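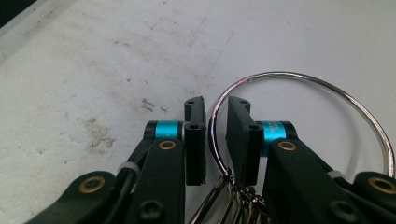

Keys, rings and the cost of a bad start

The manipulation group at Stetville has spent much of the past year on one narrow question: how much the starting position of an object matters when a policy is learned from people using hand-held grippers. Its lead engineer set out the method and the main result in an interview in January.

The group's test object is a bunch of keys on a split ring. "A block has a few stable poses and you can list them," the engineer said. "A key bunch has no list. The ring can lie flat, stand up against the keys or slide under them, and the tags go wherever they like."

The study compared two sets of demonstrations, each with 200 recordings. In the first, the operator put the keys down by hand in a convenient place. In the second, the keys were dropped from a fixed height and left as they fell. Both sets used the same task: pick up the bunch by the ring, pass it from one gripper to the other and put it down. The same operators recorded both.

Policies trained on the dropped set completed 78 percent of trials from unseen starts. The engineer declined to give a single number for the other set. "It depends on how kind you are with the placement. If you put the keys where the operators put them, it looks fine. Move them a hand's width and it closes on a tag." 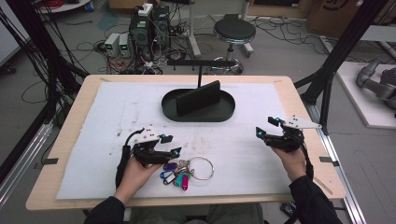
Most of the failures in the dropped set came from the ring. A thin wire gives the finger pads little to close on, and if the approach is a few millimeters off, the ring rotates out of the gap. The group now asks operators to pause before closing, which lengthened the recordings by 8 percent. "We expected the pauses to hurt. They gave the model a cleaner view of the contact."

All 400 recordings were processed with Zatov, the group's in-house alignment tool, which discards a recording when the two gripper tracks drift apart in time. The engineer considers the threshold too strict and plans to loosen it.

The next round will use cords and a zippered pouch. Results on a second arm are not ready. "We have run it, but I wouldn't quote it yet."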